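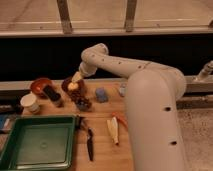
Figure 5. A dark reddish-brown bowl on a light wooden tabletop, an example of a high-contrast pairing.

4.2 Bowl color and table color

The second part of the home survey dealt with the color of everyday bowls and the surfaces they are used on. Earlier work on serving size has mostly looked at the contrast between food and dish. The contrast between dish and table has received less attention, and most of what is known about it comes from dining halls, where tables and trays are all alike. Homes are more mixed. A family may own bowls from several sets, and the same bowl may be used on a bare table at breakfast and on a cloth in the evening.

We asked each of the 157 households in Karnevlow to name the bowl they used most often for cooked grains, soup or stew, and to match its outside color to a printed card. The card had 22 color patches, running from white through tans and reds to dark brown and black. The same card was used for the table. Interviews were done in English or Zulu, as the household preferred. Vusumuzi Cele translated the questions and went over the color terms with the interviewers before the visits began. This step mattered more than we had expected. Several people used one word for a range of browns that covered four patches on the card, so the interviewers were told to wait for a pointed finger before writing anything down.

Pairings were then sorted into low, medium and high contrast by the distance in lightness between the two patches. Hue was left out of this step. A dark brown bowl on a pale wooden table (Figure 5) counts as high contrast, and so does a white bowl on a black cloth. A tan bowl on the same pale table counts as low. Where a household reported more than one table surface, we used the one on which the evening meal was eaten.

Medium contrast was the most common group, followed by high and then low. Households with low-contrast pairings tended to have older tables and plain earthenware bowls, many of them handed down. High-contrast pairings were more often the result of a recent purchase of one item without the other. One respondent had replaced a dark table the previous April and kept the bowls. Another had bought a set of dark Jeretti bowls on sale and disliked them on her table, but used them daily all the same – they stacked better than the old ones.

Serving weights were recorded by the households themselves with a kitchen scale that read up to 3000 grams. The empty bowl was weighed first, then the filled bowl, and both readings were entered in the Futik diary form before eating. Entries with only one reading were dropped. We also dropped entries in which the filled weight was lower than the empty weight, which we took to be typing errors. Second helpings were to be entered on a new line, although it is clear from the diaries that some households added them to the first.

Serving weight did not differ in a steady way between the three contrast groups. Low-contrast households served slightly more at the evening meal, but the difference disappeared once bowl volume was taken into account. Larger bowls held larger servings in every group, and this was the strongest pattern in the diaries. It held for grains and for stew. It was weaker for soup, where the ladle seems to have set the amount more than the bowl did.

Two points limit what can be said here. First, the card was read under whatever light the kitchen had. Most visits took place after 5 in the afternoon, and a warm bulb can move a mid-brown toward red by a full patch. Second, the bowls differed in shape as well as color. Many of the dark bowls were deep, while the white ones were more often wide and shallow, and we cannot fully separate the two with the data at hand.

Monday entries were also thinner than those for other days. Several households explained that Monday's meal was made up of leftovers eaten from the storage dish, so no bowl was used. These meals were left out of the serving weights but kept in the count of meals eaten at home, which is taken up in Section 4.3.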